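Two Arms, One Table: A Long Look at the Clorkix Bench Kit

The Mogensen Clorkix is sold as a complete two-arm manipulation kit: a pair of jointed arms, two parallel grippers, a wrist camera for each, a control computer and the software to record and replay tasks. The buyer supplies a table, a wall outlet and the patience to calibrate. It is aimed at labs and small product-testing shops that want to try two-handed work before committing to an industrial cell.

We ran the kit for 18 days in a rented room at Russtead. The arms were tested on household goods, chiefly items that have to be held, turned, plugged in or pulled apart. Such items are awkward for a robot. They are light, smooth and seldom have two flat faces where a gripper would like them.

Setup

The kit arrives in two crates. Mechanical assembly took one working day, most of it spent on the base plates, which must be level with each other before the software will accept a calibration. The manual asks for a torque wrench and does not include one. Cable routing is left to the user. The supplied clips are adequate near the base and too few near the wrist, where the camera cable and the gripper cable run close together and need slack for the full range of the last joint.

Calibration is done per arm and then as a pair. The single-arm routine is automatic. The paired routine asks the operator to bring both grippers to a series of shared points, and it rejects the whole set if any one of them is out of tolerance. We completed it on the third attempt. Once stored, the result held for the rest of the test, including after a full power cycle.

Grippers

The Clorkix gripper has two broad fingers with textured inner faces. Closing force is set in software on a scale without units, a poor choice for a product sold to people who measure things. In practice we used the lower third of the scale for thin plastic and the upper third for anything that had to be pushed into something else.

Rounded plastic bodies were the first serious test. A parallel gripper meets a curved side along a narrow line, and the object tends to pivot about that line as soon as the arm accelerates. The finger texture helps. So does reducing the wrist speed, which the software allows per waypoint.
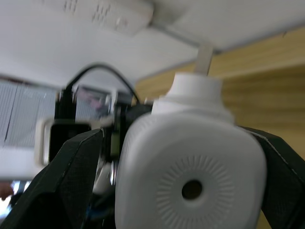
Wide objects raise a second problem, which is that they fill much of the view of the camera mounted at the wrist. The operator then has a good picture of the thing being held and a poor one of where it is going. Mogensen's answer is to let the software switch between wrist views and an overhead or head-height view during a recording. The switch works without dropped data, but the two views are not shown side by side in the standard layout. We built a custom layout on the first day and kept it.

The wrist cameras are fixed-focus units on white brackets. Close work is sharp. Fast wrist moves blur the background and sometimes the fingers as well, and anyone planning to train a model on the recordings should budget time for sorting out the soft ones. Exposure can be locked, and should be.

Plugging in

Two-handed insertion is the task Mogensen puts forward in its own literature, so we gave it the most time. Plugs need accuracy in position and angle, and they need force along one axis only. If the receiving part is free to move, the difficulty goes up sharply. A power strip hung from a hook is about as uncooperative a target as a small lab can arrange without spending money.
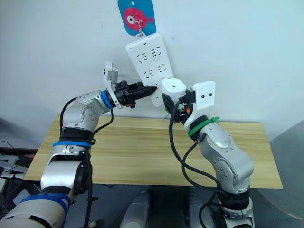

Review and testing: the Hotach bench desk
Published 9 Jan 2019

With both grippers working at the lower end of a hanging strip, the arms come close enough that path planning matters more than reach. The Clorkix planner treats each arm as an obstacle to the other and keeps a margin between them. The default margin is generous. It prevented contact throughout the test, and it also stopped a number of moves that would have been safe. Reducing it is possible from the expert menu, after a warning screen that has to be dismissed each time.

Force feedback to the operator is limited to a colored bar on screen. It lags slightly behind the motion. For a seated operator guiding a plug by hand controller, the lag is enough to cause over-pressing, and with a target that swings, over-pressing moves the target. We got better results by approaching slowly, pausing short of contact and finishing the move as a scripted step.

The holding arm deserves a note of its own. A gripper that is already carrying an object can still be used to steady a surface, provided the object is stiff and the grip is deep. The software has no mode for this. It must be built from position commands, and the documentation covers it in a single paragraph.

Recording and software

Over the test period we stored 1143 recordings. File handling was dependable. Each recording holds joint positions, gripper state and all camera streams against one clock, and the export tool writes a plain folder structure that other programs can read. Naming is automatic and unhelpful. Batch renaming arrived with the October software release and needs a command line.

Replay is accurate as long as the objects start where they started before. With a hanging target they rarely do, so straight replay is of limited use for that kind of task.

Power and noise

We measured a draw of 110 watts with both arms holding position. The fans in the control computer are louder than the joints. Brake release makes a distinct click, and all brakes engage when the emergency stop is pressed. The stop button is on a short lead that we had to extend to reach the operator's chair.

Verdict

The hardware is sound and the recording chain is better than that. The unitless force scale, the lagging force display and the thin documentation on two-handed holding count against it. Labs with their own software staff will work around all of these within a few weeks. Shops that expect to open the crates and start testing should ask Mogensen for the on-site setup service, which is quoted separately and was not part of this review.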